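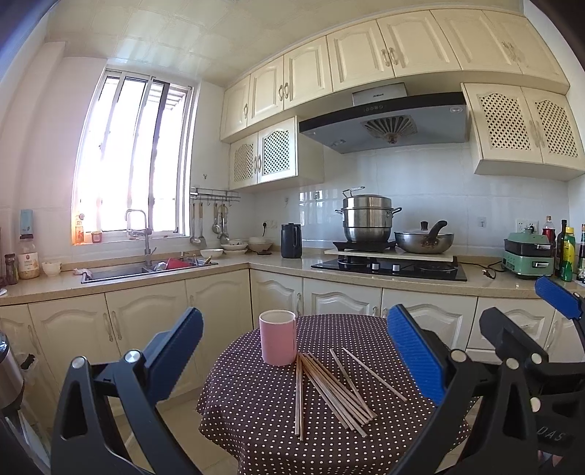

물방울무늬 식탁보를 씌운 둥근 식탁과 그 뒤쪽의 주방

주방·식탁 정리 파트타임 직원 모집 (보뎀니스 하우스)

보뎀니스(Bodemness)는 단기 숙소와 공유 주방을 운영하는 회사입니다. 오켄트점과 스턴도샴점에서 주방과 식탁 정리를 맡아 주실 분을 찾습니다. 조리 업무는 없습니다. 아침 식사가 끝난 뒤 식기를 거두어 씻고, 제자리에 넣고, 다음 이용자가 바로 쓸 수 있도록 식탁을 차려 두는 일입니다.

모집 부문 및 인원
오켄트점 주방 정리: 2명
스턴도샴점 주방 정리: 1명
두 지점 모두 지원하실 수 있으나 배정은 한 곳만 됩니다.

하는 일
- 식탁 위의 컵과 젓가락을 거두고 식탁보를 털거나 교체
- 나무젓가락은 길이를 맞추어 수저통에 정리
- 싱크대 안의 그릇 설거지, 물기 제거, 배수구 청소
- 접시와 공기를 크기별로 쌓아 조리대 안쪽에 배치
- 국자와 뒤집개를 벽면 걸이에 걸기
- 전기 주전자 물 비우기 및 겉면 닦기
- 상부장과 하부장 문짝, 손잡이, 레인지 후드 겉면 닦기 (주 1회)
- 양념통과 후추 그라인더 잔량 확인 후 보충 요청서 작성
- 창틀과 창턱 먼지 제거 (주 1회)

쓰레기 분리배출은 건물 관리 쪽에서 하므로 봉투를 묶어 뒷문 옆에 두시면 됩니다. 침실과 욕실 청소는 별도 인력이 담당합니다.

근무 조건
근무일: 주 4일, 요일은 면접 때 협의
근무 시간: 오전 9시 30분~오후 1시 30분
계약 기간: 6개월, 이후 연장 가능
급여: 지점별 시급제, 매월 말일 계좌 이체. 금액은 면접 안내 문자에 적어 드립니다.
제공: 앞치마, 고무장갑, 근무일 점심 식사
첫 3일은 기존 직원과 함께 근무하며 이 기간에도 급여는 같습니다.

지원 자격
- 만 18세 이상, 경력 무관
- 쌓은 접시와 냄비를 들어 옮기는 데 무리가 없는 분
- 정해진 시간에 출근할 수 있는 분
- 한국어 또는 베트남어로 기본적인 의사소통이 가능한 분
식당, 급식실, 숙박업소에서 일해 본 분은 지원서에 근무 기간을 적어 주세요. 보건증은 합격 후 제출하셔도 됩니다.

근무지 안내
오켄트점은 객실 이용자가 함께 쓰는 주방이 1층에 있습니다. 지난 1월에 수납장 안쪽 선반을 바꾸면서 그릇 자리를 새로 정했고, 자리표는 첫날 나누어 드립니다. 스턴도샴점은 주방이 2층에 있고 승강기가 없습니다. 두 지점에서 쓰는 식기는 모두 합쳐 400점이 넘습니다. 깨지거나 이가 나간 그릇은 따로 모아 두고 점검표에 적어 주세요. 근무 중 깨진 그릇값은 급여에서 빼지 않습니다.

자차로 출근하시는 분은 오켄트점에서 260m 떨어진 공용 주차장을 이용하셔야 합니다. 주차비는 지원되지 않습니다.

지원 방법
이름, 연락처, 희망 지점, 가능한 요일을 적어 지점 안내 데스크에 제출하거나 홈페이지 채용 게시판에 비공개 글로 올려 주세요. 사진은 필요 없습니다. 게시판 글 제목은 '주방 정리 지원 / 희망 지점' 형식으로 써 주시기 바랍니다.

전형 절차
서류 확인 후 개별 문자 안내, 지점 방문 면접 (20분 정도), 결과 통보 순입니다. 면접 때 주방을 함께 둘러봅니다. 실기 시험은 없습니다.

접수 마감: 2022년 4월 14일 오후 6시
담당: 운영팀 Phong Trương
문의는 채용 게시판 댓글로 받으며 평일 오전에 답변드립니다.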